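Gripper fingers not meeting flat, pads worn?
Gravon tools board, 3 September 2021

lakatos_fan
Left finger closes a hair late. Swapped both pads in Febuary. Cycled it 200 times, same thing. Ideas?

curusow2
Pivot pins. Pull them, wipe, regrease.

millhand
Disagree, leave the pins alone. Check the pad screws first, mine backed out after 100 grabs.

lakatos_fan
Screws are tight. Bowl rim between the pads, 2 grippers on the job:
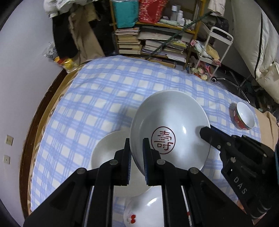 Re: pad screws
millhand
ok then pins, fine. Still woudn't grease them tho, dry lube only.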